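Two grippers, one chain, and a lot of claims

I have been promising to write up the gripper comparison since June and kept putting it off, mostly on the grounds that I didn't trust my own results. I still don't, entirely. But people keep asking which of the two sets of fingers they should buy for a two-arm bench, and the answers they get elsewhere are so cheerful that I feel obliged to add some gloom.

The two contenders are the Quartey fingers, which are long, tapered and stiff, and the Zida set, which has a compliant pad bonded to the inner face. Both fit the same wrist. Both are sold with a page of text assuring you they will handle "delicate, thin and irregular items". I've read that phrase so often now that it has stopped meaning anything. A grape is delicate. A sheet of paper is thin. Neither of them is a length of fine chain, and fine chain is what I wanted to know about, as my day job involves fiddly metal parts that slide over one another and never lie the same way twice.

So that was the test. Pick up something thin and metal with one arm, bring it to the middle, pass it to the other. A handover in mid-air, both arms driven from the one controller, running the stock Gotitbridge software with the default settings. I wanted the defaults on purpose. Anyone can get a nice result after a fortnight of tuning, and then the nice result goes on the product page and the fortnight doesn't.

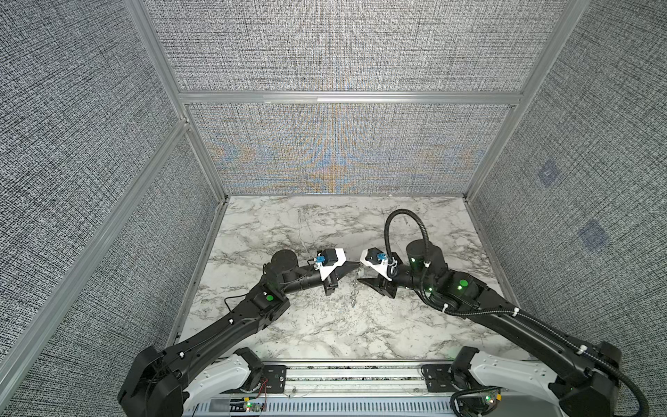
One reader had already written in, after my last post on this, to say that the chain was a silly choice, that no sane person would hand a chain from arm to arm when a tray would do the job, and that I was blaming fingers for what was plainly a planning fault. Half of that I accept. A tray would do the job. But if the seller says irregular items, I don't see why I should pick the regular ones to be kind, and I did look at the planning side, which I'll come to.

What the Quartey fingers do well

They are precise at the tip. If you know exactly where the thing is, they'll go there and close on it, and the jaws meet where you expect them to meet. On the flat metal parts I liked them a lot more than I thought I would. The tips are narrow enough to get in beside an edge and there isn't any give to confuse the force reading, such as it is.

What they don't do is forgive. If the arm turns up a hair too high or at a bit of an angle, a rigid finger simply passes the error on to whatever it is holding. With the chain this meant it got nudged off to one side on the approach, and the second arm then closed very accurately on nothing. I watched that more often than I care to admit before I understood that the fingers were fine and the arrival was poor.

What the Zida set does well

It hides sins, which you can take as praise or not. The pad squashes, the part settles in, and you get a hold from an approach that the stiff fingers would have wasted. For a demo this is wonderful. For real use I'm less sure, as the pad also hides the sins from you. The part ends up held but turned slightly, and the first you know of it is at the handover, when the other arm is expecting it somewhere else. The pads also pick up dust. Give them a week and they look as though they've been down the back of a sofa, and a dusty pad does not grip like a clean one. The sales page has nothing to say on the subject.

Cost is part of this too. The Zida set came to 1520 with the mounting plates, and I don't think there is any way to justify that for a home bench or a small workshop. Replacement pads are extra. Of course they are.

The planning question, then

My reader's point was that the fingers are getting the blame for the path. I went back and slowed everything down, then ran each set again with the arms stopping short of each other and closing the last bit of distance at a crawl. It helped. It helped both sets, and it helped the stiff fingers more, which makes sense to me: a slow arrival is a better arrival, and the Quartey fingers care about arrival above all else. 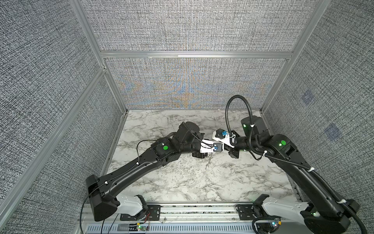

So the gap between the two narrowed, and if I'd started with the slow approach I might have written a much duller post saying they were as good as each other. I don't think that's quite right either. Slow is only free if you have the time. With both arms inching in, a handover takes long enough that I could have done it by hand, made a tea and come back, and a lot of what gets sold as reliability on these benches is just patience with a motor attached.

There's a second thing I'd want anyone to check before spending money, and it has nothing to do with fingers. Look at your cable routing. A thick cable that runs out to the wrist wants to stand up in a loop, and a loop has opinions. It tugs a little as the wrist turns. I can't prove it was moving my tip position and I haven't got the kit to measure it properly, but when I retied mine with more slack near the forearm the misses stopped favouring one side. Make of that what you will. I've been caught out before by changing a thing and then seeing the improvement I was hoping for.

And the cameras. I've grumbled about wrist cameras here before, and the Widico ones I tried last year did nothing to change my mind. I'm a little softer on the idea now. A view from the wrist is poor for planning a whole move, but for telling you what the tips are doing in the last moment before they close, I haven't found anything better. An overhead view will tell you the grippers have met. It won't tell you which side of a thin metal edge the finger went. The catch is that shiny metal on a pale patterned surface is a horrible thing to ask a small camera to make sense of, and any software that claims to find the edge for you deserves a hard stare.
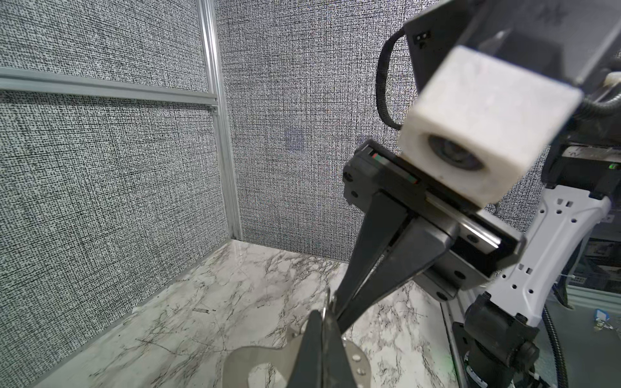

Where I've ended up, for now

If your parts are flat and you can afford to go slowly, get the stiff fingers and spend the difference on decent mounts. If your parts vary and you can't fix your approach, the padded ones will get you a hold more often, but budget for the pads and check how the part is sitting before you pass it on. If somebody shows you a video of either set doing a clean handover at speed, ask how many goes it took. I asked one seller that and got a brochure back.

I've left the stiff set on. I would like to try mixing them, one kind on each arm, so that the giving side is exact and the receiving side is soft. On paper that ought to beat either pair. I've been wrong on paper plenty of times, so I'll hold off recommending it until I've had a proper go, and I need to order another plate first.

Comments are open. If you've run the padded set for longer than I have, I'd particularly like to hear how the glue holds up.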